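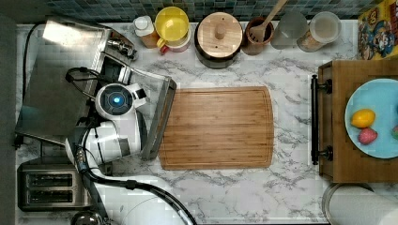 Projets > Résidences et traductions > Skakbridge > Rapport d'étape

Imprimer | Envoyer par e-mail

Mercredi 10 mai

Objet : traduction française du cycle policier « Skakbridge », deuxième versement de l'aide

Le premier tome est traduit, relu et parti en composition. Il comporte un chapitre de plus que prévu au contrat, l'original en cachant un dans les annexes, entre la carte du port et les remerciements. L'éditeur Gallardo en a pris acte avec le flegme d'une maison qui paie au forfait.

Le deuxième tome, « L'Affaire Dristunov », avance moins vite. J'en ai remis 8 chapitres sur 25. L'inspecteur y passe l'essentiel de son temps au téléphone avec des témoins qui mentent en dialecte, et le dialecte n'a pas d'équivalent convenable. J'ai essayé le picard, que Gallardo a refusé, puis un parler inventé, que j'ai refusé moi-même au bout de 40 pages. La version actuelle s'en tient à une syntaxe un peu bancale et à quelques jurons. Le coupable reste identifiable, mais pas plus tôt que dans l'original, j'y ai veillé.

Budget : sur le premier versement, il reste 2910 euros. Le poste « documentation » est dépassé à cause d'un manuel de médecine légale dont je n'ai utilisé que deux pages (la rigidité cadavérique, mal datée par l'auteur, et que nous avons corrigée avec son accord). Le poste « déplacements » est intact, le séjour à Bellunau étant repoussé à l'automne, faute de chauffage dans la résidence.

Je demande donc :
- le report du séjour à Bellunau sur le prochain exercice ;
- le transfert du reliquat vers la relecture du tome 2 ;
- un délai de remise de six semaines, que l'inspecteur, à ma place, aurait demandé plus tôt.

Les chapitres remis sont joints, avec le glossaire des grades de police, où « sergent » figure encore sous trois formes. Le choix sera arrêté avant la fin de mai.

La traductrice

Ce site utilise des cookies de mesure d'audience. Accepter | Refuser | Paramétrer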